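Print this page | E-mail this vacancy to a friend

Table Operator, training floor (3 posts)
Stougaard Returns and Resale, Zastby site

Stougaard sorts and repacks household returns for shops and online sellers. We have 140 people at Zastby. Since June part of the small-goods line has been run by Lerkura picking arms, and more will follow. The arms learn from people doing the same job with a hand-held gripper, so we are taking on three more operators for the training floor.

The posts are open to current line staff and to outside applicants. If you already work here you keep your grade, your length of service and your shift pattern. The training floor pays the same hourly rate as packing, plus the skills supplement.

What the work is

You hold the gripper and use it to pick up, turn, move and set down ordinary goods on a table. Each task comes on a printed card. You do it at a steady pace, put things back as the card says and start again. A full shift is 500 picks, with a break of 20 minutes after each block. Bottles, jars, tubes, cups and paper bags all come up, often on the same table, and you will need to change your grip for each.

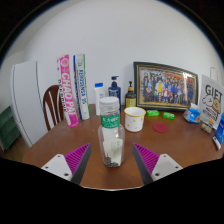 Rafferty Ferreira moved over from packing in the first intake and told us the hard part was slowing down. On the line you grab and go, he said, and here you have to think where each finger lands before you close it, and your forearm knows about it for the first fortnight.

You will also spend one shift in five beside the arms on the line. You clear dropped goods, note what the arm could not pick and bring those items back to the training floor. Fault reports go in on the Notari tablet. We will show you how to use it.

What changes for the line

Packing posts on small goods will go down as people leave or move across. There are no redundancies in this plan. Heavy goods, inspection and the returns desk stay as they are. Anyone whose bench is taken over by an arm is offered a place on the training floor or in inspection first, before we advertise outside.

Recordings are made of the hands and the table. They are not used to set targets or to measure one operator against another. This is written into the site agreement and you can ask for a copy at interview.

What we ask for

- Steady hands and patience with repeated work
- Able to stand for a block at a time (a perching stool is available)
- Enough English to follow a task card
- Willing to work earlies or lates

No experience with machines is needed. Left-handed applicants are welcome - the gripper works in either hand.

How to apply

Write a few lines to Ingrid Esposito in the site office, saying what you do now and which shift suits you. Internal staff can hand this in at the desk before 4 pm. Everyone who applies is invited to try the gripper at the table before the interview.

Comments (3)

Aksel Bech
Does the supplement carry on if you go back to packing later? The last notice did not say.

Ingrid Esposito
Aksel, it stops when you leave the training floor, but you keep it for the month you move in.

Eyvindur Þórarinsdóttir
I would like to see the shift in five made two in five. You learn more about what the arms get wrong by standing next to them.

Print | E-mail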